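THE SPEAKER THAT STAYS HOME

Portable speakers were sold to us as beach gear. In Plitthorpe, most of them never leave the kitchen.

The repair counter at Narnik, on the town's main street, takes in 17 of them in a busy month. Few have sand in them. What they have is flour in the seams and grease on the buttons, and batteries worn out from sitting on a charger all year.
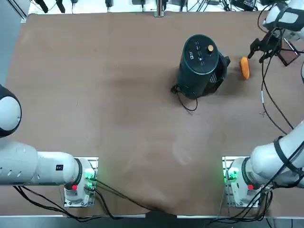 A tall teal cylinder with its icons printed on top.

Kitchen listening has its own rules. The radio used to sit on a shelf, and one person picked the station. Now whoever walks in first with a phone picks, and the arguments start at 4 in the afternoon. People play talk shows while they chop and music while they wash up. Hardly anyone plays a whole album.

Sound is a problem in these rooms. Tile and glass throw the high notes back at you, and a speaker pushed into a corner turns boomy.
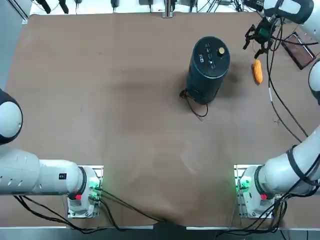
Moving it 2 feet out from the wall fixes most of that, and it costs nothing. A folded dish towel underneath helps with rattles.

Price matters less than you might expect. The Vurketti shop across the street has a model at $600, and the staff there say it sells mainly in October, as a gift. Regular customers buy the cheap ones and replace the battery when it goes.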